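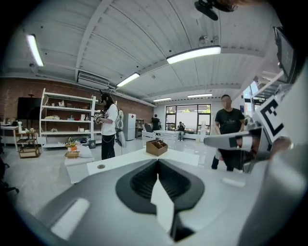
Biblioteca itinerante Jasarlow percorre aldeias do concelho até ao fim de maio

A Fundação Skulora iniciou este mês o percurso de primavera da Jasarlow, biblioteca itinerante dedicada ao livro de artista e à pequena edição. A carrinha visitará 30 localidades do interior, com paragens em largos, escolas e adros, e leva a bordo 387 títulos, entre cadernos ilustrados, folhetos de poesia e publicações impressas em tipografia manual.

A seleção esteve a cargo do ilustrador Miklós Kiss, autor também dos painéis que revestem o exterior do veículo. Segundo a Fundação, 200 das obras agora em circulação pertencem à coleção Segers, cedida pela família do antigo livreiro e até aqui consultável apenas mediante marcação. As restantes provêm de aquisições recentes e de ofertas de editores independentes.

«Pretendemos que estes livros sejam folheados por quem vive longe das salas onde habitualmente se expõem», declarou Roland Entwistle, diretor de programação da Skulora. O responsável acrescentou que a leitura no local dispensa qualquer inscrição, ficando o empréstimo domiciliário reservado aos portadores do cartão da rede municipal.

O programa contempla ainda oficinas de encadernação para crianças a partir dos oito anos, orientadas pelo coletivo Nirkex, bem como leituras em voz alta ao final da tarde, com início às 18h30. Na edição anterior, as oficinas registaram 349 participantes.

As escolas interessadas em receber a biblioteca durante o período letivo deverão dirigir o pedido aos serviços educativos da Fundação, indicando o número de alunos e o espaço disponível para estacionamento. O calendário das paragens encontra-se afixado nas juntas de freguesia. A entrada é livre em todas as atividades, estando as oficinas sujeitas a inscrição prévia.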